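Expansion cards (and why I still keep a drawer of them)

An expansion card is a circuit board you push into a slot inside a computer to give it something it didn't have before, or to do a job better than the main board does it. Sound, pictures, extra sockets, a network connection, a telly tuner — all of these have been sold as cards at one time or another. I've been fitting them, swapping them and losing their screws since I was at school, so this entry is partly what I've read and mostly what I've had my hands on.

Name

You'll see them called add-in cards, adapter cards, daughterboards and plain old "cards". Purists will tell you a daughterboard is a different thing, as it plugs into another card or sits flat on the main board, and I think they're right, but I've never met a shop that bothered. My first boss, Béla Kovács, called every one of them a "plate" and I had to unlearn that when I moved to England.

Slots

The slot is the part that matters most when you're buying second-hand. The early IBM PC slots came to be known as ISA, and they were long, black and quite forgiving. Setting up an ISA card often meant moving tiny plastic jumpers about until it stopped arguing with its neighbours over who got which interrupt. I spent a whole June doing this for Mészáros, the repair shop where I had my summer job, and I can still remember that the sound card wanted number 5 and so did the printer port.

PCI came along in the early nineties and was usually white. It could mostly sort out its own settings, and I remember Benedek Pap and me standing there waiting for something to go wrong. Then there was AGP, a single slot meant just for graphics and set back a little from the others so you couldn't mix them up (people tried!). PCI Express took over from both during the 2000s, and it's what you'll find now. It comes in several lengths, and a short card will work happily in a longer slot, which still feels a bit like cheating.

Don't go by colour, by the way. Board makers have used blue, yellow, orange and whatever else they fancied for the same kind of slot.

Types of card

Graphics cards are the ones everyone knows. The first one I owned had no fan and no heatsink, only bare chips, and drew about as much power as a night light. Later ones grew a little heatsink, then a fan, then two fans, and some now need a prop to stop them sagging.

Sound cards were a big deal when the built-in speaker could only beep. These days the main board nearly always handles sound, so the cards that are left are for musicians and for people who like to argue about headphones. I'm in the second lot, sadly.

Network cards went the same way. I have eight of them in the drawer, all working, all completely pointless. Two came from Veronika Pap when she cleared out the Pender office, and she wouldn't take them back.

Then there are the oddities. I once fitted a Ramudico card that did nothing except add a second parallel port, and I've seen a Brurkodum card for weighing scales that came with a manual in Hungarian and German and a fold-out poster. Tamás Csonka still has the poster. The card itself had a serial number of 1777, so I doubt they ever made many.

Fitting one

Switch off at the wall, take the side off and lay the case down flat if there's room. Touch bare metal before you pick up the card. Hold it by its edges, line the gold contacts up with the slot and press evenly until it's home. If it needs real force, stop and look, as it's nearly always the metal bracket catching on the back of the case. Longer slots often have a small catch at the end, and you have to let that go before the card will come out again. Ettore Cirillo snapped one clean off at my kitchen table and we held the card in with string for a year.

Do put the bracket screw back in!
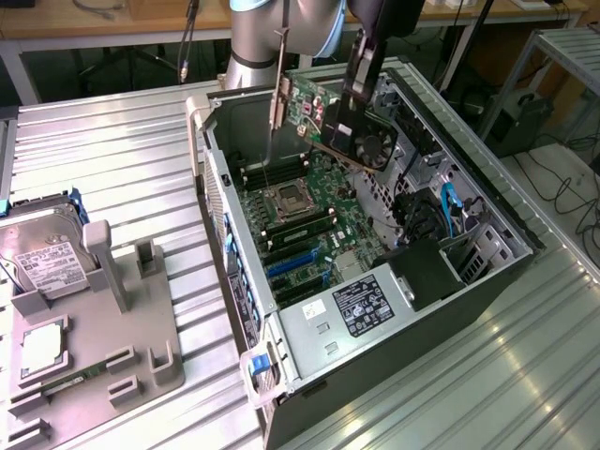 Value today

Most old cards are worth very little. A plain PCI network card might fetch the price of a cup of tea, and you'll spend more than that on the envelope. The exceptions are sound cards from the early nineties and the first 3D graphics cards, where a boxed one can go for well over 100 pounds on a good evening. I sold mine far too early, to buy a scanner.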